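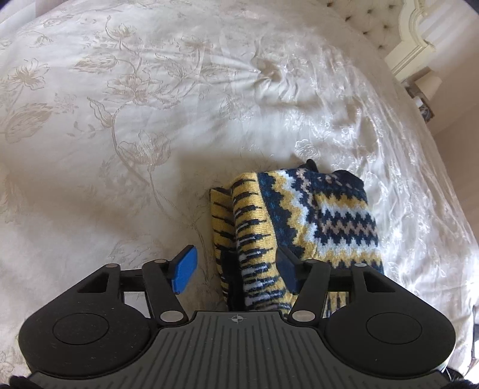 touchline_tess
So the club have let Zanetti go to Pritchard on a permanent and I'm properly gutted. I found out at half seven this morning, still half asleep, phone on top of the tulips on the duvet cover, and I read it three times before it sank in. 102 games for Cavley Town! And he gets a four-line statement on the website and a "thanks Ottavio". We've got one fit centre half left and it's only October.

nultar_end_nige
Can't agree Tess, sorry. Lovely lad, but he's been a yard short since the knee. Did you watch the Bitar game? Their winger went past him as if he was a corner flag. If Pritchard want to pay his wages, let them.

touchline_tess
I did watch it, I was there, all 683 of us in the rain. He was covering for a left back who'd gone walkabout! Put the blame where it belongs, Nige.

Gaz26
Bit of both for me. He was slower, yes, but he talked people through games and you could hear him from the far side of the Nultar Road end. Who does that now? The young lad hardly opens his mouth.
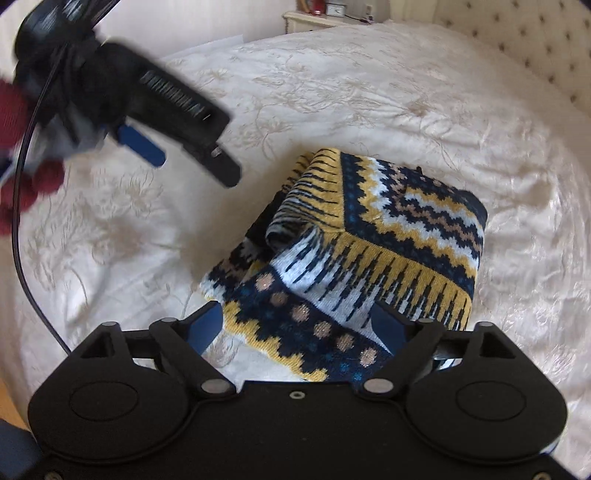
touchline_tess
And another thing, we've sold him to a side two places below us. We play them again after Christmas, and you just know he'll score from a corner, he always gets his head on things at that near post. What did we get for him, does anyone know? I've heard "undisclosed" and that's it.

nultar_end_nige
Undisclosed at this level means a bag of balls and a friendly. I'd still have done it. He's out of contract in the summer and we'd have got nothing.

oldstand_pete
Chap on the gate told me more than 1000 quid plus something if they go up. Take that with a pinch of salt, he also told me we were getting a new roof.

Gaz26
Is the number 26 shirt free then? Asking for obvious reasons.

touchline_tess
Too soon Gaz!! Anyway I'm going on Pritchard's site to see if they've put his first interview up. Will post the link if it's any good.

nultar_end_nige
Traitor. Post it anyway.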